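Visiting and using the Viswood study rooms: your questions

We love getting questions about the rooms, and these are the ones that land in our inbox most. If yours isn't answered, write to Padmavathi Reddy at the front office and she'll get back to you, usually the same afternoon.

Who can book a room?
Anyone with a Viswood card, plus one guest. Cards are free if you live in Vornurham, and you can sign up at the front office in a couple of minutes. Bring something with your address on it.

How do I pick a room?
The long room is great for a full day of work. The two small ones upstairs are better for calls, and they book up first. If you like daylight, ask for upstairs. If you like quiet, ask for the long room before lunch – it's a lovely place to write.

What's in the long room?
Desks with light wood tops, mesh-back office chairs and a coat rack. We kept it plain on purpose and I'm so glad we did! There used to be three filing cabinets and a dead photocopier in there, and you had to turn sideways to get by.

Can I adjust the chairs?
Please do! The lever on the right raises and lowers the seat, and the one behind it lets the back tilt. Start with your feet flat on the floor, then bring the seat up until your elbows are level with the desk. People are often amazed at how low they've been sitting for years. The headrest slides up and down too, so pull it gently with both hands.

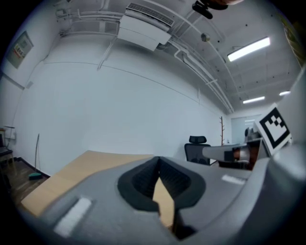 If a chair sinks while you're sitting on it, swap it for another and leave a note at the front office with the number from under the seat. Chair 398 has been fixed twice now and we think it's finally cured. Kvido Kopecký does the repairs and he's wonderfully patient, but he does need that number.

How do I look after the desk tops?
A damp cloth and nothing stronger. The grain is fine and pale, so coffee rings show up fast, and coasters are in the basket by the kettle. Please don't tape anything down. If you need to keep papers in place, borrow a couple of the Usotura clips from the front office, they hold really well and leave no marks.

May I move the furniture?
Chairs, any time. Desks, yes, with two people lifting (don't drag them, the floor was only refinished in June). Put them back before you go. The coat rack should stay against the wall where it can't be knocked over.

I left my coat behind. Now what?
Coats stay on the rack for a week and then go to lost property in the Sheehan building, extension 636. We've reunited people with umbrellas, a cello bow and one very nice green scarf.

Can I leave my things overnight?
Not on the desks, sorry. There are lockers by the stairs, and you bring your own padlock.

Is there a printer?
Yes, upstairs on the landing. The code is 3466 and paper is in the drawer underneath. Color printing goes through the front office.

Can I suggest something for the rooms?
Oh yes, please! The second coat rack upstairs was a visitor's idea, and so were the coasters. Drop a note in the box or tell whoever is at the desk.

Page last updated May 13, 2023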